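自己动手做一本绘本样书:从一沓纸到能翻的东西

栏目:Tredura 手工书桌 / 写写画画

绘本稿子躺在电脑里的时候,通常都是杰作。打印出来折成一本,翻到第三页,杰作的成色就清楚了。样书(行话叫 dummy,很谦虚的一个词)的用处就在这儿:用最便宜的纸,让你最早地难为情。

这篇讲怎么把一篇写好的故事做成三十二页的手工样书。会画最好,不会画也行,火柴人在样书里享有完全的公民权。

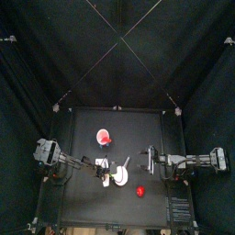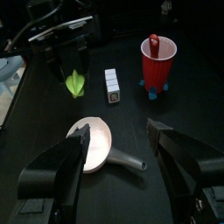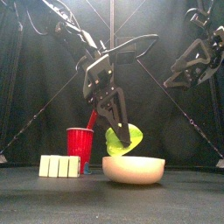 上一篇发出去以后,有读者留言问,既然软件里拖几下就能排出跨页,何必还要折纸。留言接着说,自己排过一本讲小驴搬家的故事,屏幕上看着很顺,打出来才发现最大的一张画正好把驴从腰上劈开,脸在左页,屁股在背面。

这条留言差不多替我把理由说完了。屏幕上没有订口,也没有翻页的那只手。那头驴牺牲得很有教学意义,后面还会提到它。

要准备的东西

A4 复印纸八张,另外多备几张,第一遍会折错。
一张稍厚的卡纸做封面。我用 Nalevine 的灰卡,别的牌子也可以,装麦片的纸盒拆开也可以。
铅笔、橡皮、剪刀、固体胶。
粗针一根,棉线一段,长度取书脊的两倍半。
一把骨刀,或者一把钝的黄油刀,洗干净的。
打印好的故事全文,字号大一点,单面。

第一步:先砍字

别急着折纸。先看字数。

我手上这篇讲的是一匹老马,住在一个叫 Vanduvton 的小镇,某天决定不再给任何人让路。初稿 2942 字。对一匹站着不动的马来说,这个篇幅相当慷慨。最后留下 900 字,马仍然站着,镇上的人少说了很多话,故事没有任何损失。

砍字的顺序可以这样:先删天气。再删角色的心理活动,尤其是“他心里想”后面跟着的整段。然后删画面会讲的东西,红围巾、高房子、又大又圆的月亮,统统交给画。最后删道理。道理一般住在倒数第二段,很好找,删的时候会心疼,请坚持。

删完出声读一遍。读给自己听就行,读给猫听也行,猫的意见很直接。凡是舌头打结的地方画个圈,凡是自己想跳过去的地方画个叉。圈要改,叉要删。

第二步:折书芯

八张纸横放,每张左右对折,用骨刀压实折痕。然后打开,一张套一张叠起来,再合上。你手里就有了一本三十二页的小册子,大小是半张 A4。

从封面那一侧开始,用铅笔在每页下角写页码,1 到 32。请一口气写完,中间不要接电话。写完从头翻一遍,看看有没有两页叫同一个名字。

检查有个窍门:最中间那张纸摊开,应该是第 16 页和第 17 页。如果你看到的是别的数字,说明套纸或者写页码的时候出了岔子,多半是写页码。

第三步:分配页面

三十二页听起来富裕,开销也大。第 1 页给书名页。第 2、3 页给版权信息和献词,献词想写给谁就写给谁,这是整本书里唯一没有编辑管的地方。故事从第 4 页开始。

第 4、5 页是第一个跨页,往后一直数到第 30、31 页,一共十四个跨页。最后剩下第 32 页,孤零零一个单页,左边没有邻居。这一页别小看它,故事讲完之后的那口气就呼在这里。老马那本,第 32 页我只留了一句话和一条尾巴。

在一张草稿纸上画十四个长方格,外加一个小方格。每格写一句:这里发生什么。写不出来的格子先空着。如果有三个格子写的都是“他们继续走”,恭喜,你又找到两个可以删的。

也有人喜欢先画小缩略图再写字。都行。只是缩略图不要画得太好看,画好看了就舍不得扔,舍不得扔的东西会一路混进成品里。

第四步:剪字,先不粘

把打印好的故事按翻页的地方剪成条,放进对应的跨页里。先夹着,别上胶。

接下来是整个过程里最像样的工作:翻。从第 1 页翻到第 32 页,边翻边读,留神每次翻页前的最后一句。好的翻页是一个小小的诱骗。“门后面站着”,翻。“他低头一看”,翻。坏的翻页是两个句子中间恰好没纸了。

我的老马第一版里,谜底和谜面放在同一个跨页,小读者眼睛一斜就看完了,后面全是礼貌。把谜底那条纸往后挪一页,什么都没改,忽然就有人愿意往下听。

每翻完一遍,把纸条挪一挪,再翻。我一般翻 9 遍。翻到后面会开始讨厌这个故事,这是正常的,讨厌归讨厌,纸条还是要挪。

挪定了再上固体胶,只点两角,方便后悔。

第五步:画草图,躲开订口

用铅笔直接画在书芯上。人物用圈和线就够,重点是位置:谁在左,谁在右,谁大,谁小,字放在哪儿。

现在请想一想那头小驴。跨页中间有一道沟,叫订口,任何重要的东西都不该放进去。脸不行,手不行,字更不行。天空、草地、墙、马肚子上没有花纹的那一段可以。还要记住,跨页是摊开时左右相邻的两页,一张纸的正反面不算。听着像废话,可那头驴就是这么没的。

给字留的空地要比你以为的大。画完草图之后再拿一条打印的字比一比,放不下就改画,别缩字号。绘本多半是有人坐在床沿、借着一盏很暗的灯读的,那个人白天已经上过班了。

另外,往右走的角色看上去在前进,往左走的看上去在回家,或者在倒霉。横排的书大体如此。老马从头到尾一步没走,于是我让全镇的人从左往右绕过它,效果比我应得的要好。

第六步:缝

看完第五步,如果还想改,就趁现在,缝上以后拆起来很烦。

书芯摊开到第 16、17 页,在折痕上扎三个孔,正中一个,上下各一个,离纸边两指宽。封面卡纸对折,套在外面,一起扎透。

针从里面的中孔穿出去,线尾留一截在里面。从外面绕到上孔,穿进来。在里面跨过中孔,直接到下孔,穿出去。最后从外面回到中孔,穿进来。这时里面有两个线头,让它们分别待在那条长线的两侧,拉紧,打个平结,把长线压在结底下。剪掉多余的线,留一点点,别剪到结根。

拉线的时候顺着书脊的方向拉。往上提容易把纸孔豁开,豁开之后唯一的办法是假装它一直就那样。

不想缝的可以用长臂订书机,两下完事。缝线并不会让故事变好,只会让你在缝的那一会儿显得很有修养。

第七步:找人读,然后闭嘴

把样书交给一个没听过这个故事的人,请对方读给孩子听,你坐在旁边,手里拿笔,嘴里最好含块糖。

不要解释。书将来摆在店里,你不可能蹲在书架后面补充说明。记下面这些就好:在哪里停顿,在哪里读错,孩子在哪一页开始玩自己的袜子,哪一页要求翻回去。要求翻回去的那一页请保护起来。袜子那一页,你心里其实早有数。

大人读完会说“挺好的”。这句话没有信息量,收下,道谢,看笔记。

几个常被问到的地方

样书要不要上色?不用。挑一个跨页上色,让人知道将来大概是什么气味,其余保持铅笔。

一定是三十二页吗?常见是这个数,二十四页和四十页也有。Halliday 童书的投稿须知里写的是三十二页含书名页,投别家之前先看别家的,格式上犯倔没有奖品。

尺寸不对怎么办?横开本的故事硬塞进竖开本,地平线会先抗议。老马那本后来改成横的,我把纸裁短重新折了一遍,上面那些步骤又走了一次,第一遍用的封面还在,现在垫着桌脚。

可以直接把样书寄给出版社吗?寄复制件,原件留着。扫描的时候按跨页扫,文件名写页码,不要写“最终版”“最终版二”“真的最终版”。

投完稿以后呢?把样书放进抽屉,去写下一本。等回信的时候反复翻它,只会多发现几处想改的地方,而稿子已经在路上了。

下一篇讲封面,顺便讲讲为什么书名不宜在凌晨取。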